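Trelach Garage Notes

Print this page | E-mail this page

How to Clean and Set the Points on an Old V8

If your car still has a breaker-point distributor, plan on checking the points every spring and again in July if you drive it much. The job takes less than an hour and the tools are cheap. I do it on my own Sumampouw coupe with the distributor in the car. Some engines have it tucked against the firewall, and on those you may want to pull it.

What you need

Feeler gauges (clean ones, no oil)
A flat screwdriver, preferably magnetic
A point file or a new set of points
Distributor cam grease
A dwell meter
A timing light
A clean rag

1. Disconnect the battery

Take off the negative cable and tuck it out of the way. Set the parking brake and put the transmission in neutral so you can turn the engine by hand.

2. Take off the cap and rotor

Release the clips or screws and lift the cap straight up. Leave the plug wires attached and lay the whole thing to one side. Look inside for cracks and thin black lines running between the terminals. A cap with either one goes in the trash. Pull the rotor and check the tip. Light gray burning is normal and will wipe off.

3. Inspect the points

Open them with the screwdriver and look at both faces. A dull gray surface is fine. A pit on one side with a matching bump on the other usually means the condenser is the wrong value or on its way out, so change both parts together. You can file light pitting flat with two or three strokes. Don't use sandpaper, which leaves grit behind.

Put the old screws somewhere they can't roll. I lay small parts out in the order they came off, and a tray with separate pockets is better than a coffee can.

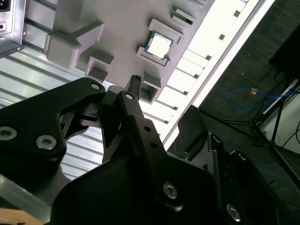 4. Set the gap

Turn the engine until the rubbing block sits on the highest part of a cam lobe. Loosen the hold-down screw just enough that the plate will move. Slide in the feeler gauge for the gap your shop manual calls for and close the points until you feel a slight drag. Tighten the screw and check again, as the gap nearly always moves a little.

5. Grease the cam

Use a dab the size of a match head, on the side of the rubbing block that faces the oncoming lobe. Any more will get flung onto the points. Wipe the contact faces with a bit of clean card before you put the rotor and cap back on.

6. Check dwell and timing

Reconnect the battery, hook up the meter and start the engine. If the dwell reads high, the gap is too small. If it reads low, the gap is too big. Get the dwell right first and then set the timing, because changing one changes the other.

Take it for a drive. If it stumbles above 2000 rpm, go back and look at the spring tension and the condenser ground. New points wear in quickly, so I check the dwell again after about 250 miles.

Wahyudi Sinaga

Search Trelach: enter keyword Go

Related articles
Rebuilding a Sticking Choke
Seltstead Spring Swap Meet: What to Bring
Sekar Liew's Vandislow Wagon, Part 3
Converting a 6-Volt Car Without Cutting the Harness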